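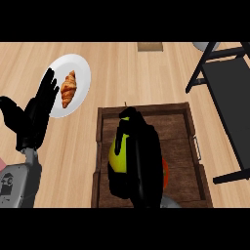
Simulator gallery: the pick-and-place stack

By Cyrill Eberhard

I was asked to put together a gallery for the software stack we have been testing since June. Galleries make me uneasy. A still of a hand holding a fruit tells you that a hand was holding a fruit, and vendors have built whole slide decks on less. So take these as illustrations of the text, and don't go looking for proof in them.

The setup is simple to list. Numatus is the simulator, Piltia is the motion planner, and Skoder is the logging tool that ties the two together, more or less. The robot has two arms with black multi-fingered hands. The task family is household pickup: fruit, bakery items, a plate, a wooden tray, some furniture standing where furniture tends to stand. Everything you see was rendered. No real pear has been near this project.

Pear over the tray, left hand at the plate. The Piltia people like this layout because both arms have something nearby to do. I like it for a duller reason: the hand covers a lot of what the camera would need to see. A fruit wrapped in dark fingers shows up as a few yellow patches, and our pose estimator has to make a pear out of that. In the simulator we can cheat and read the true pose straight from the engine. I have asked for every result to be reported twice, with the cheat and without it. The first set of slides I was sent had only the good column.

We ran 3830 episodes with the true pose and 2000 with the estimated one. I would have preferred equal numbers, and so would anyone trying to compare them. The explanation I got was that the second batch was slow. Fine, but then say so next to the chart.

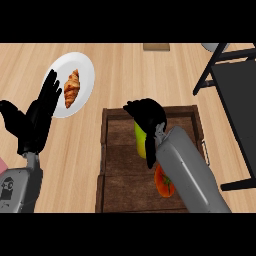

The forearm is the part of the planning problem I trust least. Reaching across a shallow box with a long gray forearm means a good part of the box is hidden underneath it, and a tomato tucked in there is both an obstacle and something the top camera can barely report on. Piltia plans around whatever is in its world model. If perception drops the tomato for a few updates, the planner is happy to treat that space as free. We found 3 separate settings that control how long a lost object is remembered, in different config files, with different defaults. Two of them disagree about units.

A word on contact. Pichler, the grasp module, gives each grasp a score, and the score looks very exact on screen. It is computed from a simplified hand and a simplified fruit. Change the friction value a little and the ranking of the grasps shuffles. I don't call that a bug. I do object to seeing the score quoted in a summary as if somebody had measured it.

The croissant is worse. In the physics engine it is a rigid body with a nice texture on it. You could drop it from the ceiling and it would keep every ridge. Any claim about "gentle handling of food items" based on these runs should be crossed out, and I have crossed out two so far.

What did I come away liking? Skoder, mostly. It replays an episode with the planner state and the perception state side by side, and you can step back through the updates to find where they parted ways. It crashed on me 11 times, always while exporting and never while recording, so I lost patience but no data. If I had to keep one piece of this stack, I would keep that.

The next batch uses the same floor, the same chair and the same fruit, with the lighting and the camera height changed between episodes. I expect the estimated-pose numbers to get worse. They will go on this page either way, both columns.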